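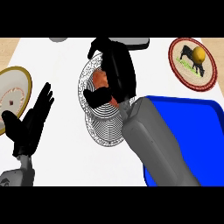

贴花纸在日用瓷上的用量多年来没有明显下降，喷墨直印进入瓷砖行业以后也没有把它从餐具车间里挤走。原因主要在曲面。瓷砖是平的，喷头与坯体的距离可以保持恒定，餐盘则有盘心、折腰、盘沿三段，曲率各不相同，盘沿还常常带一点上翘。纹样越规则，误差越容易暴露。白色圆盘，盘沿一圈近似蕾丝的黑色花边，盘面上再套几道黑色同心圆，这种配色和构图对贴花工序来说属于较难的一类：白底黑线没有过渡色可以遮掩，同心圆又给眼睛提供了现成的参照，花边与圆线之间的间隙只要一侧宽一侧窄，不用量具也能看出来。散点小花则宽容得多，整张纸偏转几度，成品仍可按一级品入库。

Caltdale的餐具厂集中在河谷下游，现存的几家都不大，素烧、釉烧各用一条窑，烤花单独设一条辊道窑。2023年9月本刊到访时，当地最老的一间花纸车间正在为Flandley系列补版。这套餐具停产过一段时间，重新上线后沿用旧图稿，菲林却已收缩变形，需要重新分色、重新晒版。车间技术主管Hanane Hajji负责这次补版，她的工作台上压着新旧两套打样，差别在于线宽。

“旧版的线是往外长的。”她说。丝网用久了，乳剂边缘磨损，印出来的线一批比一批粗。后来接手的人拿粗线的成品去翻版，误差就被固定下来，再印再磨，再翻再粗。她把现有的旧样按年代排开，最早的和最晚的放在一起，像是两个设计。这次补版以最早的一套为准。

花纸的结构并不复杂。最下层是吸水底纸，表面涂一层水溶性胶，胶上印陶瓷颜料与熔剂的混合油墨，最上面覆一层树脂膜，行内叫封面油。使用时将花纸浸入水中，胶层溶解，图案连同封面油一起从底纸上滑下，移到瓷面，再用橡皮刮板把水和气泡赶出去。干燥后入窑，封面油在升温段分解挥发，颜料与熔剂留在釉面上，继续升温后熔融附着。

工序上的问题大多出在看起来最简单的地方。底纸是其中之一。该厂目前用的是Baditz的底纸，定量稳定，但对湿度敏感。纸张吸湿后横向伸长，纵向几乎不变，圆就成了椭圆。小件上看不出，到了大号平盘，盘沿花边首尾相接处会多出一小段，工人只能把接口处的纹样叠起来。叠压处的颜料厚度加倍，烤出来颜色更深，表面略微凸起，清洗时也最先受磨。Hajji的处理办法是印刷前把底纸拆包平放，在车间里静置过夜，待纸与环境的含水率平衡后再上机。雨季加一道低温烘干，不超过80℃，温度再高，底纸的胶层会发脆，浸水后脱膜不匀。

网版是第二处。网目决定墨层厚度，也决定能印多细的线，两者方向相反。黑色花边既要线条清楚，又要遮盖力足够，网目选得太高，墨层薄，烤后发灰；选得太低，线条边缘出现锯齿，细小的镂空部分会被糊死。车间的折中方案是把花边拆成两块版，轮廓用高网目，实心部分用低网目，分两次套印。拆版增加了一道对位，也增加了一次干燥。Hajji认为值得，原先一次印刷时，镂空堵塞是退货单上最常见的一项。

第三处是封面油。封面油过薄，花纸在转移时容易撕裂；过厚，则在窑内分解不完全，残余的碳在釉面上留下针孔或暗斑。升温过快也会造成同样的后果，树脂来不及逸出就被软化的熔剂封住。这类缺陷在彩色花纸上多表现为色块中央的小坑，在黑色纹样上反倒不易察觉，要斜对着光才能看见。检验员因此习惯把盘子端到眼睛高度转一圈，看反光是否连续。

贴花这一步至今主要靠手。整圈花边通常分成两段或四段弧形花纸，工人先在盘沿上确定起点，再依次拼接。熟练工不划线，靠左手转盘的节奏控制位置。同心圆的做法有两种：一种是与花边一起印在花纸上，另一种是贴花完成后上转盘画线，用毛笔或带墨轮的画线器接触釉面，转台一周，线即闭合。画线的圆度由转台保证，盘坯自身如果变形，圆线仍然是圆的，只是与盘沿不再平行。花纸则相反，它会顺着盘形走，盘子歪，花也跟着歪，间隙反而均匀。两种方法各有取舍，混用时最麻烦，花边跟着坯体，圆线跟着转台，坯体的变形就在两者之间的留白里显现出来。

Flandley系列的旧工艺单上写的是混用。Hajji没有改，但在贴花前增加了一道选坯，椭圆度超出公差的白瓷转作素面产品。她承认这样做提高了成本，白瓷的利用率下降，素面产品的库存随之上升，销售部门对此有意见。

烤花分釉上与釉中两种。釉上烤花温度低，颜料附着在釉面表层，色彩选择多，但耐磨和耐酸碱性能较弱。釉中彩温度高得多，釉层在高温下软化，颜料下沉，冷却后被釉包裹，手摸上去平滑，没有凸起感。黑色颜料多以钴、铬、铁、锰的氧化物配成，能承受釉中温度，是少数不必为工艺让步的颜色之一。红、橙一类的色料则要挑剔得多，镉硒红需要用锆英石包裹后才能勉强耐受高温，包裹不完整的颗粒会褪成浅褐色。这也是许多釉中彩餐具偏爱蓝、黑、褐的技术背景。

厂里的烤花窑由Ngui窑炉公司在多年前安装，后来换过一次燃烧系统。窑炉工程师Kartini Nasution每年1月停窑期间来检修，校正热电偶，更换断裂的辊棒。她对辊道窑烤餐具的看法比较保守：辊棒直径不一致，产品在行进中会慢慢偏转，靠窑墙一侧的盘子受热与中间不同，黑色纹样的光泽度就有差别。按她的建议，厂方把辊棒按实测直径重新分组，最靠近窑墙的一列不再放大盘，改放杯碟。

光泽差别在单件上不成问题，成套销售时就成了问题。顾客把几只盘子摞在一起或者并排摆开，盘沿亮度不一，会认为不是同一批货。检验室为此把光泽度列为配套指标，同一套内不得跨级。跨级的产品并不报废，重新配对即可，代价是周转时间。

耐洗性能是另一项指标。餐饮客户关心的不是颜料能不能洗掉，而是洗多少次以后开始失光。机洗用的碱性洗涤剂在高温下侵蚀熔剂中的玻璃相，先失光，后褪色，最后颜料颗粒裸露。检验室这次为补版准备了216只样盘，釉上、釉中各半，每洗50次取出一批，与未洗的留样对照。釉上组在第100次时，叠压接口处已有可见的失光，其余部分尚无变化；釉中组到同一节点，肉眼看不出差别。试验还在继续，厂方尚未决定新版Flandley最终走哪条路线。釉中彩能耗较高，白瓷在二次高温中还有变形的风险，选坯环节省下来的那点精度有可能在窑里又丢回去。

铅、镉溶出的检测与此并行。现行配方使用无铅熔剂，熔融温度比含铅熔剂高，熔融范围也窄，对窑温均匀性的要求随之提高。老工人谈起含铅熔剂时常提到它流动性好、光泽足，边缘收得圆润。无铅熔剂的黑色看上去更干，更硬，细线的断面呈台阶状。Hajji在油墨里调整了细度，把颜料多磨了一遍，边缘有所改善，但研磨过细又会使油墨触变性增强，印刷时下墨迟滞，刮刀压力要跟着加大，网版磨损因此加快，又回到了线宽的问题上。

她给新版网版设了使用上限，到次数即报废，不再修补。每批首末各留一张花纸，标注日期与网版编号，平放入柜。旧菲林没有销毁，卷在纸筒里，与工艺单一起放在最下面一层抽屉。补版后的第一批花纸已经交给贴花车间，先用于汤盘，大平盘排在后面，等底纸到货。

相关文章
骨质瓷素烧变形的测量方法
无铅熔剂十问
从石版到丝网：花纸印刷的几次换版
辊棒的选用与分组
Caltdale河谷的黏土与停产矿点
画线工的转台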